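Tendik Student Robotics Project: call for participants, August session
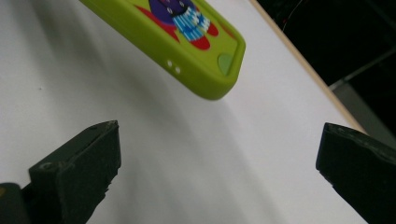 Pick-up practice with a lime-green phone case on the white table.

The Tendik project is looking for students to join its grasping group for the August session. The group works on one problem: getting a two-finger gripper to pick up ordinary household and pocket items and put them where they belong. Participants use the hand-held gripper to record their own pick-ups, then sort the recordings and use them to train and test a small model.

The last group left us 757 usable recordings. Of these, 310 are of flat or soft items such as phone cases, wallets and folded cloth, and those are the ones the model handles worst. Most of the new session will go to them.

What you will do
Record pick-ups at the table, in shifts of 3 hours.
Watch the recordings back and label the start and end of each grasp.
Throw out bad takes and write down why.
Help set up the weekly test and enter the results.
Write a two-page report at the end of the session.

Who can apply
Students aged 16 and over, including first- and second-year college students. You do not need to have built a robot. You should be able to open a spreadsheet, follow a written procedure and repeat the same motion many times without rushing it. Some Python is useful for the training part, but two places are kept for people with none. Applicants under 18 need a signed form from a parent or guardian.

Time and place
Bosamov Building, room 568. Morning shifts start at 9:00 a.m. and afternoon shifts at 1:30 p.m. Each participant takes two shifts a week for the whole session. Please do not apply if you already know you will miss the first week, when the gripper training is held.

Pay and credit
The project is unpaid. Bus fare is refunded with a receipt, and lunch is provided between shifts. Students at Bárány College can ask for one lab credit; check with your adviser before you apply.

How to apply
Send a short letter to Szabolcs Pintér, project lead, through the Tendik contact page. Say which shifts you can take, whether you have used Python, and whether you are left-handed, as we are short of left-handed recordings. No résumé is needed. Everyone who applies will get an answer before the session begins.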